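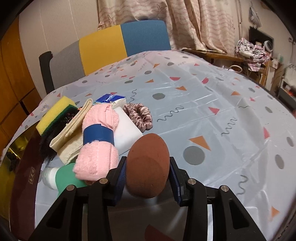

Choo: I would throw out the melamine one first. It eats the surface of everything and then people wonder why the tap looks dull.

Agnese Paulauskas
Thursday, 9:14
Choo, I disagree a little. For the white marks inside a tea mug I have not found anything better. I use it wet, with almost no pressure, and I never put it on the tap or on the hob. My question in the first post was more about storage. I have too many small things for washing and wiping, they all live under the sink in one bag, and every time I need one I pull out five. Now I have put them on the table to decide what stays.

Millen
Thursday, 9:31
Do you keep towels together with the scrubbers? I would separate these before anything else. Cloth in one place, sponges in another.

Agnese Paulauskas
Thursday, 9:40
Yes, together, this is the shame of it. The pink towel I roll and put a rubber band on it, so at least it does not open in the bag. I learned this from my aunt, she does it with every towel in the house.

Snežana Zupan
Thursday, 10:02
Rolling is good but the rubber band I don't like. After some months it becomes sticky and leaves a line on the terry. Use an old scrunchie instead. You have one there, the pink satin one. It holds softer and you can wash it together with the towel.

Choo
Thursday, 10:08
A satin scrunchie will slide off a thick roll. I tried. Rubber band wins, just change it sometimes.

Snežana Zupan
Thursday, 10:15
Mine does not slide. Maybe you roll too loose :)

Millen
Thursday, 10:27
Back to the sponges please. The yellow one with the green side is for pans and should not travel to the bathroom and back. I cut one corner off the sponge when it moves from dishes to floor, so everybody at home knows it is finished with food. The brown egg-shaped one I cannot place. Agnese, is it for dishes?

Agnese Paulauskas
Thursday, 11:50
No, I bought it for the face, used it two times, and then it moved to the kitchen by itself. Now I take it for the narrow glasses because it goes inside better than a flat sponge. It dries very slowly, though. If I leave it in the bag it smells by the next morning.

dedex_home
Thursday, 12:06
Then it can't live in a bag at all. Nothing that gets wet can. I have a wire basket hooked on the inside of the cupboard door, I paid 30 for two of them in the Jelbridge market, and everything dries there overnight. Before you buy, measure the space between the door and the shelf. I did not, and the first one I had to bring back.

Choo
Thursday, 12:19
Or keep fewer things. One sponge, one brush, one cloth. I have lived like this for years.

Agnese Paulauskas
Thursday, 13:05
Choo, you live alone and you eat at work! We are four here -- one brush is not enough.

Decision for now: the folded cream cloth goes to the drawer with the towels, the scrunchie goes back to the bedroom, the tissues go to my coat pocket. The yellow sponge and the white block stay at the sink. I measured the door and I have about 40 centimetres in width, so the basket should fit. Dedex, is yours with hooks over the top or with screws?

dedex_home
Thursday, 13:22
Hooks over the top. Put a bit of felt under them or the door will not close well.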